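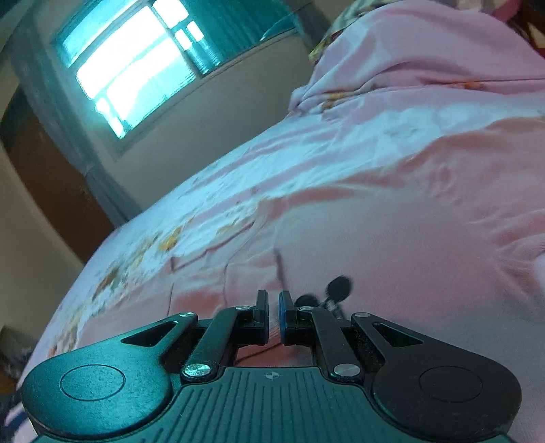 Thin dark cable on fabric.

Dutstead Foreign Reporting Group
Minutes of the October meeting

Opened at 6:40 p.m. Minutes of the last meeting approved with one correction: the border post is at Zidavmont, on the river side.

1. Brustasham elections
The desk reported that 46 polling stations did not open on the first morning. Both parties have filed complaints. The electoral office gives the number of contested ballots as 890, and the opposition says it is higher. We will print both claims with their sources — no total of our own until the court releases its list.

2. Visas
Two applications refused, one still pending. Members agreed to keep using local stringers and to leave their names off all copy.

3. Stringer fees
Day rate to go up to $300 from next month. Carried, one against. The Leung Fund grant has $694 left, to be spent on phone credit and travel.

4. Archive
Interviews from the Zidavmont road closures are still not transcribed. Held over again.

5. Other business
Request for a shared style note on place names. Draft to be sent out before the next meeting.

Closed at 8:15 p.m.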